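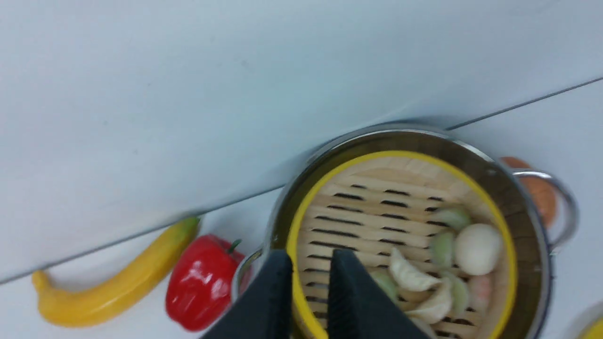
Urthorpe should count its provisional ballots before the result is announced. The council seat was decided in February by 112 votes, with 997 ballots still in envelopes. A toy banana beside a red toy pepper is easy to sort; a signature is harder, and takes staff time.

Home News Opinion Contact 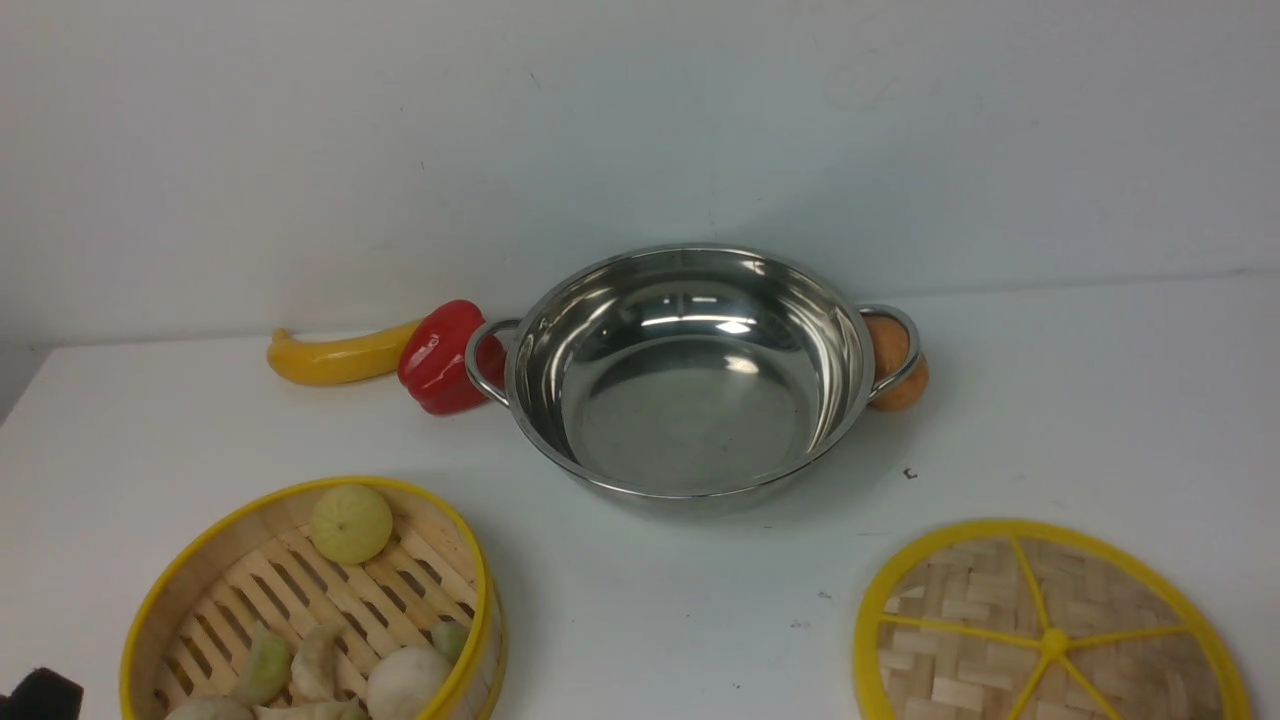 2 min read

The clerk's budget covers 900 checks — too few.

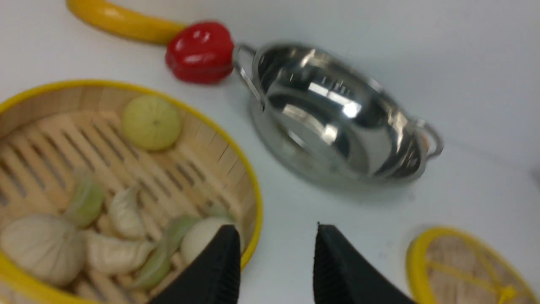 Last updated: May 2018

Broltness pays for 2000 and reports a week later. Urthorpe can do the same.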